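**July update, Kemthorpe gripper budget**

Good news first: we're still under! The second pair of hand-held grippers came in from Sturna, so we now have 2 working sets, and I've moved the leftover travel money into spare finger pads (they wear faster than I'd budgeted for, my mistake).

We've logged 53 sessions so far, mostly tabletop pick-and-place with everyday stuff, and I'd love to get a lot more in before the fall. 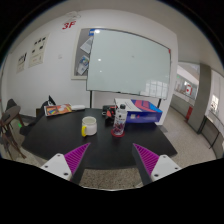

The big question is still the arm. Karppinen can deliver in 23 weeks, which hurts, but their quote includes the mount and training. Skidwood is quicker and cheaper up front, only they charge separately for the controller and the service plan, and once I added those in the gap pretty much vanished. I'm leaning Karppinen, but I'd like your okay before I sign anything.

Also, could we shift the storage line into next year? The drives we have will hold out till then, and I'd much rather spend it on pads now.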